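2025-03-23

Kitchen log, portioning. Started on the dry noodles after clearing the counter. The Gula packet lists a serving as 60 g, which I have never once measured. I have been pulling off a handful and adjusting the water to suit, and the results vary more than I would like.

Procedure as before: noodles on the green plate, scale next to it, tare, then transfer by hand. 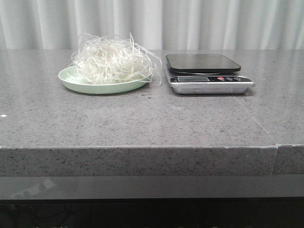 The difficulty with this type is tangling. A handful does not separate cleanly, so the first pull came to 82 g and I had to take strands back off. Snapping them over the sink helps but leaves short pieces, and those go soft well before the rest. Kitchen scissors are better. I should keep a pair in the counter drawer and stop borrowing the ones from the desk.

The scale is the old Driston. Rated to 2000 g, reads in whole grams, shuts itself off too soon for slow work. I lost the tare twice and had to begin the portion again. The Bakalis manual I kept in the same folder is for a different model and says nothing useful about the timer.

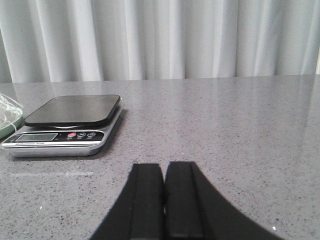 Scale on the counter, red button at the left of the row.

Checked the level. The slabs meet at a seam on that counter and I have suspected a slight step there. Moved the scale to a clear spot, repeated the same portion, and the reading agreed to the gram. No further action on that.

Final count was 3 portions, bagged and labeled with the weight. I used the Grilura bags with the flat base because they stand up in the cabinet — the ordinary ones slump and crush whatever is at the bottom.

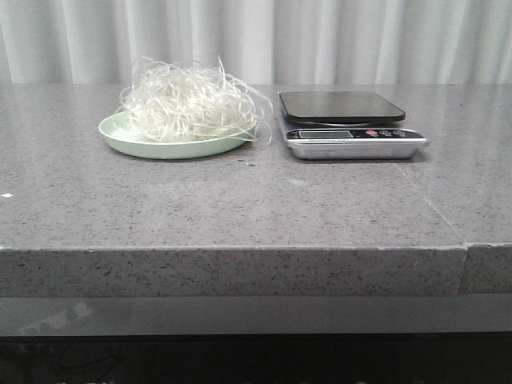

For storage I am still undecided between bags and one tall jar. A jar seals better, but every portion then has to be weighed on the day. The plate is also the wrong vessel for the bulk supply. It is shallow, the heap stands well above the rim, and the strands droop over the right side toward the scale, where a stray end on the platform would spoil the zero. A deep mixing bowl next time, placed farther off.

To do in March: new batteries, scissors, more labels.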